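Kit Review: The Fliltley Two-Arm Bench Cell

From the Broltoseck automation newsletter, May 2019
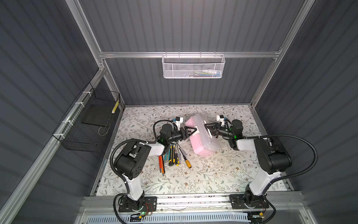
Fliltley has been shipping its two-arm bench cell for a little over a quarter, and the review unit has now spent 21 working days in our Buenaventura shop. The cell is sold as a kit: two arms, two grippers with wrist cameras, an extrusion frame, wall panels, and a controller with the teaching software installed. It is aimed at small shops and training labs that want to try two-handed handling work without building a cell from parts. This item covers assembly, handling performance, the software, and the service plan offered through Relwood.

Assembly

The frame arrives as cut aluminum extrusion with the hardware sorted by step. The manual allows a day and a half for two people. We finished the frame and panels in one day and lost most of the second to the arm mounts. Each arm bolts to a black plate on the front rail, and the two plates have to be parallel before the fasteners are torqued. Fliltley supplies a setting bar for this, but the manual does not mention it until the page after it is needed. Read the whole mounting section first.

The gray ribbed wall panels are worth fitting even if the cell will stand in a quiet corner. We ran one afternoon of trials with the back panel off, and people walking past in the background were enough to upset the wrist camera routines. With the panel back on, the problem went away.

Cable routing is the weak point of the build. The conduit from each wrist runs in a wide loop over the outside of the arm and back down to the base. The loop is needed for wrist travel. It also means the side walls cannot carry anything bulky at shoulder height. We moved one accessory basket twice before settling on a position that cleared the left arm through its full sweep. The small circuit boards at the arm bases have no covers. A snap-on cover should be in the kit, and Fliltley tells us one is planned for June.

Handling

Our main test was a two-handed lift of a lidded plastic storage box, the translucent kind sold for desk drawers and craft supplies. One gripper takes each end, and the arms raise the box together and carry it at an angle. It is a useful test piece: light, slightly flexible, smooth, and easy to drop if the arms disagree about where it is. Loose hand tools were left on the mat for part of the run, so that the cameras had more to sort out than a box on a bare surface.

We logged 244 lifts. The first 100 used the factory settings and produced nine drops, nearly all of them during the tilt. The cause was grip force. Out of the box, both grippers hold to the same fixed value, and when the load shifts toward one end the other end starts to slide. Turning on load sharing (under Arm Pair, then Advanced) lets the controller raise the force on the heavier side. The remaining lifts were done with it on and produced two drops. There is no good reason for this setting to be off by default, and we have said so to Fliltley.

Picking up single tools with one arm was less even. Screwdrivers with thick handles were reliable. Thin shafts lying across one another were not – the gripper would close on the upper tool and drag the lower one along with it. The angular finger pads suit flat-sided parts better than round ones. Fliltley sells a grooved pad set as an extra, which we have not tried.

The printed mat gave less trouble than expected. Our unit was run on a white mat with a leaf pattern, and the vision software needed one background calibration before it stopped proposing grasps on the print. Calibration took under ten minutes and has held through several power cycles. It has to be repeated if the mat is moved.

Software

Teaching is done by hand guiding or from the pendant. Hand guiding one arm is smooth. Guiding both at once takes practice, and most of our usable programs were taught one arm at a time and then joined on the timeline. The timeline editor is plain and quick. Undo goes back only one step, which cost us some work in the first week.

Logs export as ordinary comma-separated files, one row per gripper event. Force and position are recorded, but camera confidence is left out unless the debug level is raised, and that slows the cycle noticeably.

Service plan

Relwood handles service in our region. The standard plan is 600 dollars a year and covers one on-site visit, remote support, and replacement finger pads. Gripper motors are covered for the first year only. We opened two remote tickets, one on the load sharing setting and one on a wrist camera that dropped its connection. Both were answered the same day. The camera fault was a connector not fully seated, our error.

Who should consider it

The cell makes sense for a shop that handles light parts, has someone willing to spend a week on setup, and needs two arms on the same object. For single-arm pick and place it is more equipment than the job needs, and Fliltley's one-arm version uses the same frame and software. Buyers with heavier work should wait for the payload figures on the next arm – the current one slowed down well before its rated limit in our trials.

The review unit stays in Buenaventura through the end of June. Readers who want to bring their own parts for a trial run can book bench time through the Broltoseck front desk.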